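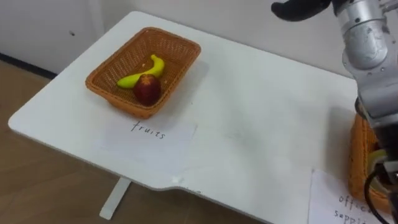 The trouble with a labelled home

By Maja Zieliński

Somewhere in the past few years, putting things away stopped being a chore and became a subject. There are courses in it. Mbali Mathebula, who runs the Trostirik workshops, charges £33 for a morning of sorting and will sell you the baskets afterwards.

I went along in January, unconvinced, and came home much the same. The method is simple enough: everything of one kind goes in one basket, and every basket gets a word. Mathebula likes people to practise with toy food before they start on their own cupboards. An apple and a banana go in the orange basket, and a slip of paper reading "fruits" goes in front of it.

I can see why it appeals. I can also see that I have never once mistaken a banana for anything else.

Mathebula's answer is that the label is for the rest of the household. "You know where it goes," she told me. "Do they?" Fair point, although my own family can walk past a word in any size of handwriting. Hannelore Weidemann, who had the seat beside me and has brought up four children, thought a hook by the door had done more for her than any basket.

The woven plastic sort I have no quarrel with. It wipes clean and weighs next to nothing. What I doubt is the paper. A loose sheet on a table lasts until somebody opens a window, and then you own a basket with some fruit in it, as you did before.

I bought one basket. It holds batteries, string and a lemon.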